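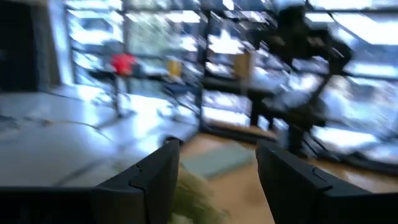
Allville Allotment and Garden Society
Minutes of the ordinary meeting held on 22/08/2024

Present: Irén Szűcs (chair), Tibor Pálfi, Zsolt Szalai, Noémi Simon (minutes), and members as signed in the attendance book.
Apologies: Jolán Virág.

1. Minutes of the last meeting
Agreed, with one correction. Under item 5 the hedge to be cut is the one along Coelho Lane, and the one behind the compost bays is to be left alone. Signed by the chair.

2. Matters arising
The lower gate now closes but still has to be lifted to get the bolt across. Tibor will look at the hinge again. The noticeboard key has been found and a copy cut. The copy is kept with Irén.
The letter to the parish about fly-tipping has been answered. They will put up a sign but will not pay for a camera.

3. Water
The main item of the evening. The trough by the upper plots ran dry on several evenings in the hot spell, and members at that end were carrying cans from the bottom tap. Tibor explained that the pressure drops when the bottom hoses are running, and that a bigger trough would not cure this on its own. He proposed a storage tank on the level ground beside the shed, filled overnight.
Two quotes had been received. Gerier quoted £2,000 for a tank, stand and pipework, fitted. Brumel would supply the tank and stand only, for £400 less, leaving the digging and pipework to us. Zsolt said the cheaper price did not include fittings or the hire of a trencher, and he doubted there would be much saving by the end. Noémi asked whether either price covered a lid that locks. Gerier's does. Brumel's letter does not say.
There was some discussion of hoses. A member from the upper plots asked for a ban on sprinklers left running. Others thought a ban would be hard to enforce and that a polite notice should come first.
Agreed: Zsolt to ask Brumel for a full price including fittings and lid. Decision at the November meeting, so that work can be done before the spring. Notice about sprinklers to go up now.

4. Vacant plots and waiting list
Plot 2 has been given up and will be offered to the next name on the list. It is badly overgrown with bindweed at the path end. Agreed that the new tenant should pay half rent for the first year. Irén will write to the holders of two other plots that have not been worked since the spring -- the usual letter, with a month to reply.

5. Autumn show
Jolán had sent a note. The schedule is ready apart from the preserves classes, where she would like chutney and pickle judged separately again. Agreed. The onion class will stay at a set of three, dressed. Members who borrowed show plates last year are asked to bring them back. Entries to Jolán by the evening before the show, and no late entries on the morning.

6. Bonfires
One complaint from a neighbour on Coelho Lane about smoke in the afternoon. Members are reminded that bonfires are allowed from November only, after dusk, and that painted wood must not be burnt.

7. Any other business
Noémi has spare leek plants, free to anyone who collects them.
The shed mower is cutting badly on one side. Tibor to sharpen the blade -- if it needs replacing he will report back.
A member asked if hens could be kept. The lease does not permit it. Irén will check the wording on bees.

8. Next meeting
November, date to be posted on the noticeboard.

The chair closed the meeting.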